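Cleaning and Resealing Woven Storage Baskets

Filed under: Household Maintenance

Scope

This procedure covers open-top woven baskets used for indoor storage, in either natural fiber (rattan, willow, seagrass) or extruded plastic strand. It does not cover upholstered wicker or baskets with a glued fabric liner. Identify the material before starting. Natural strand has visible grain and varies in thickness along its length. Plastic strand is uniform, and a cut end shows the same color all the way through in most products.

Materials

Vacuum with a soft brush attachment
Soft paintbrush, 2 inches wide
Mild dish soap
Two buckets
Lint-free cloths
Clear water-based sealer (natural fiber only)
Waxed thread and a blunt needle, if the rim binding is loose

Dry cleaning

1. Empty the basket and turn it upside down over a sheet of newspaper. Tap the base with an open hand.
2. Vacuum the outside, following the direction of the weave. Keep the suction low. High suction can lift the ends of short strands.
3. Turn the basket upright and vacuum the inside, base first, then the walls.
4. Work the dry paintbrush into the corners and along the underside of the rim. Vacuum again.

Washing

Plastic strand can be rinsed freely. Use lukewarm water and leave the basket upside down to drain.

Natural fiber should be wiped with a damp cloth only. Put soap solution in one bucket and clean water in the other. Wring the cloth until it no longer drips, wipe one wall at a time, and go over it with clean water before moving to the next. Do not soak the base. Standing water swells the strands, and the weave may not return to its original shape.

Dry natural fiber in moving air, out of direct sun, for 9 hours before any further work. In humid weather, such as in July, leave it overnight. Do not use a hair dryer.

Checking the weave

Press lightly on each wall with the flat of the hand. Movement should be even. A soft spot usually means a broken upright. Check the base separately, particularly if it has an open pattern, where each strand carries more of the load.
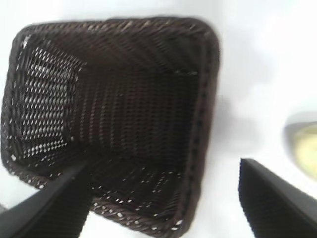 3 min read

Check the rim last. Run a thumb along the binding and mark any loose stitch with a piece of tape. To repair it, pass waxed thread through the existing holes, go around the rim twice, and tie off on the inside. Do not pierce plastic strand to make a new hole; it will split.

Sealing (natural fiber only)

Apply one thin coat with the paintbrush, inside and out. Let it dry for the time given on the can, then apply a second coat to the base and rim. Wipe up drips before they set in the gaps. Plastic strand does not need sealer, and most sealers will peel off it.

Storage

Keep baskets away from radiators and heating vents. Do not stack loaded baskets unless the rims are rigid. Vacuum monthly and repeat the rim check whenever a basket is moved to a new use.

Last updated Monday, September 13, 2021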